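Small Refrigerators, Second Lives

The repair hall at Kerkside opens onto a loading yard that once served the Boychuk dairy. The dairy closed, the cold rooms were stripped, and the building now handles a different kind of cooling equipment: the small refrigerators that students, clerks and hotel guests in Zornotdale use for a few years and then leave behind.

Last year the hall received 1,796 of them. The director, Magdolna Magyar, regards the figure as modest. The Clerkberg dormitories alone hold 2,000 rooms, and most rooms have a compact refrigerator under the desk.

"They are treated as luggage," Ms. Magyar said. "People buy one in March, and by the following summer it is standing in a corridor with the door taped shut."

The work is mostly cleaning. Shelves and door racks are taken out and washed in the old dairy sinks. Gaskets are wiped along every fold, where crumbs and mildew collect, and a gasket that no longer holds a strip of paper against the cabinet is replaced. Szabolcs Pap, who trains new staff, prefers a soft toothbrush and baking soda to any commercial product. He does not permit bleach.

Interiors are difficult to reach when a unit stands upright on the floor. For close work on the compartment, the hall allows a refrigerator to be laid on its back on a table, with the door open to one side. 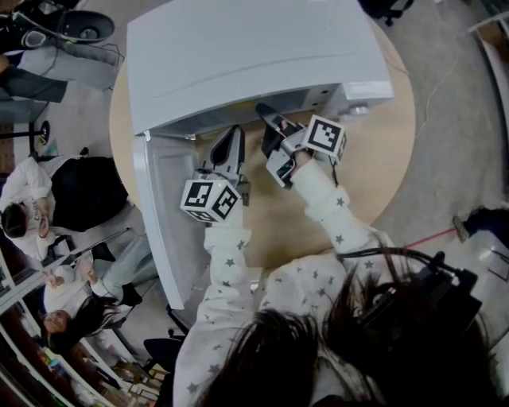 A unit that has been laid down must afterward stand upright for 36 hours before it is plugged in. Mr. Pap adopted this rule, longer than many households observe, after several early returns. Each unit then runs with a thermometer inside before it is given a price tag.

Some 700 refrigerators left the hall last year for new kitchens and offices — the remainder were dismantled for parts or sent for licensed disposal. Irén Fekete, who keeps the parts room, files door shelves by width and has asked that donors stop discarding them separately.

Donations are accepted at the yard entrance. Units should be empty, defrosted and dry.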